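Wisia Two-Arm Cell: Frequently Asked Questions

Print this page | E-mail this page

These answers apply to the two-arm tabletop cell operated by the Grimham Manipulation Laboratory. They are intended for trained users. Persons who have not completed the cell induction should contact Clodagh Costello before approaching the table.

Who may start the cell?

Any user whose name appears on the current access list may start the cell. Visitors may observe from outside the marked floor area.

What must be checked before power is applied?

Confirm that both emergency stops are released and within reach, that the clamps holding each arm base are tight, and that nothing has been left leaning against an arm. Look along the full length of each cable for cuts, flattened sections or tape that has begun to lift. Any damaged cable is to be reported and the cell left off.

How is the home position set?

Home position is stored in the Womero control software and is loaded at startup. Users do not need to set it by hand. If an arm stops more than 7 millimeters from its home mark, run the homing routine once more. If the result is the same, enter the fault in the log and do not proceed.

How often are the grippers serviced?

Gripper fingers are inspected at the start of every shift and replaced after 1,000 closing cycles. The cycle counter is found on the maintenance screen. When the last set was removed in April the counter read 1,376, and the finger pads had worn smooth at the tips. Users are asked to read the counter at the start of the shift and to request new fingers in good time.

What is the correct way to change the fingers?

1. Open the gripper fully and switch off power to that arm.
2. Remove the retaining screws and lift off both fingers. Fingers are always changed as a pair.
3. Wipe the mounting faces with a dry cloth.
4. Fit the new fingers, tighten the screws evenly and restore power.
5. Run the open-and-close test from the maintenance screen and reset the counter.

Why does the arm hesitate when turning its wrist?

The usual cause is a cable loop that is too short. Each loop at the wrist must allow a full turn in both directions without pulling on the connector. Loops that are too long present a separate problem, as they may drag across the table and disturb objects.

How should the table be arranged for dish rack work?

The rack is placed at the center of the table, where either arm can approach it. Trays and baskets belong at the sides.
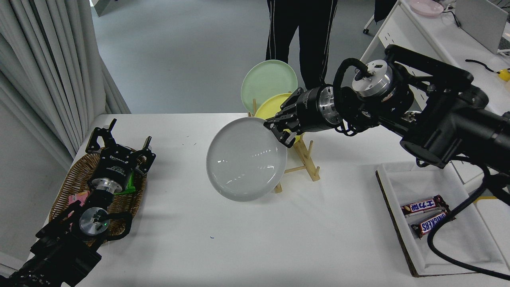

Grip force for ceramic plates is limited to 70 percent of the standard setting. A plate should be held near its rim and brought upright before it is lowered between the dowels. If a plate touches a crossbar on the way down, stop the program, support the plate by hand and open the gripper from the pendant.

May other objects be used?

Yes, provided they are on the approved list kept with the cell log. Packaged food may be used if the wrapper is sealed. Glassware and open liquids are not permitted.

Whom should I contact about a fault?

Faults are reported to Clodagh Costello through the Cronin service desk. Please include the arm concerned, the code shown on the pendant and the program in use. Users must not open the wrist housing.

Last updated: April

Related items
Wisia Cell: Access and Induction
Womero Software: Startup and Shutdown
Cable Inspection Checklist
Approved Objects List
Cronin Service Desk: Reporting a Fault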